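4.2 Tidying a table that belongs to someone

The kitchen trials asked for less than the pouring trials in Section 4.1 and went worse. Each one began with a table in its ordinary state and a single spoken request, such as "put the mug by the basket" or "move the tissues over". Elaine Marinho, who wrote the requests, kept to the sort of thing one says to a teenager while looking for the car keys. The teenager was not tested, so we have no baseline.

We ran 142 trials with the Helmont policy and the same number with Latamel, on matched layouts. A trial counted as a success if the named object ended within a hand's width of where it was asked to go, upright, with its neighbours still standing. We did not score speed. Had we done so, this section would be shorter and sadder.

Helmont finished 68 of its trials and Latamel 33. Most of the difference comes down to handles. Both policies were trained on the Workovham set, whose 2838 demonstrations favour boxes, tins and other shapes that look much the same from any side. A mug with its handle turned left is a different problem from a mug with its handle turned right, and Latamel treated the two as one. Wicker was harder again. A tall arched handle offers an obvious place to grab, but a basket with a bottle standing in it does not hang the way an empty one does, and neither policy had any opinion on the matter until the basket was already tilting.
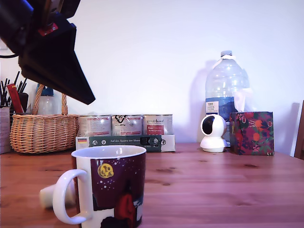
Figure 6. Kitchen layout with the mug in the foreground and the basket, three cans and water jug towards the wall.

4.3 Where the failures were

We had expected clear plastic to be the main trouble, given what Dimitriou reports for glassware, and it was a nuisance. Depth estimates on the water jug wandered, and Helmont twice closed on air with every sign of confidence. Still, clear objects accounted for fewer failures than plain crowding. Cans standing side by side leave no room for a finger, and the sensible human answer – nudge one out, then pick it up – appeared in neither policy.

Soft things were a mixed bag. Tissue boxes were moved fairly well when gripped low on the sides. Gripped from above, they gave up a tissue, and the policy then carried the tissue to the goal with great care. Damir Nikolaidis argued for partial credit. We scored these as failures.

Pen holders we set aside after the pilot. The holder itself can be lifted, but the colour and spacing of whatever sticks out of it changed the chosen grasp more than the holder did, and we could not separate the two effects with the trials we had left. They are picked up again in Section 5, along with chairs.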